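Cullinane Housewares to Open Second Distribution Center in Fombridge

FOMBRIDGE, Saturday, September 1, 2018

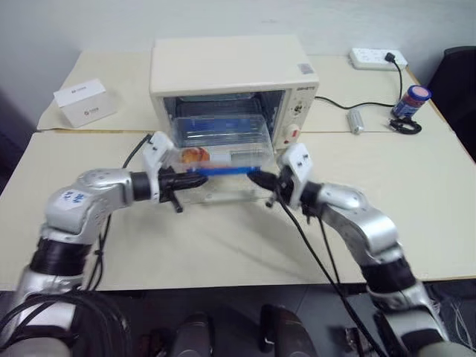 Retailers in the region have waited too long for kitchen goods to arrive, according to one Fombridge shop owner, who said that orders placed before a holiday often reached the shelves after it. Cullinane Housewares intends to shorten that wait with a new distribution center on Huseck Road, scheduled to open in October.

The center will stock food storage containers, small countertop appliances and the company's Girkilix line of bakeware. It will serve 36 independent stores that are now supplied from the company's original warehouse. Standard orders will ship within 2 business days of receipt.

The building has 9 loading docks and space for 1,000 pallets. Existing account numbers, price lists and return terms will remain in effect. Stores will receive revised delivery schedules by mail before the opening.

Retailers wishing to open an account may request an application from the Cullinane trade sales office in Fombridge.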